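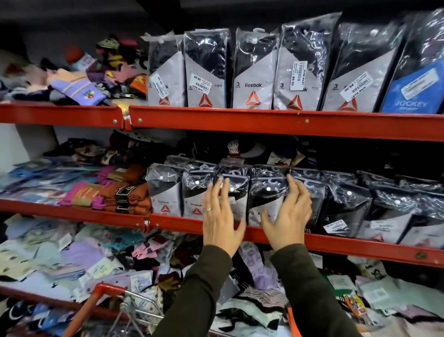

Damir Krasniqi's view was that the ordering system took the easy half of his job and left him the shelves. Keep that remark in mind for this unit.

Unit 4 – Store work after automation

At Gerkalora, Wenix software has placed all restock orders since April. Facing up is still done by hand: packs pressed into an even row, sock packs included, price stickers and all. Loose pairs are sorted by hand too.

What changed for the 18 floor staff:
Fewer stock counts, more time at the shelves.
Tasks now arrive on a handheld – order of work is no longer their choice.
Shelf knowledge is rarely asked for.

Reading: Ortner, chapter 4. Bring 500 words on one task you would not automate.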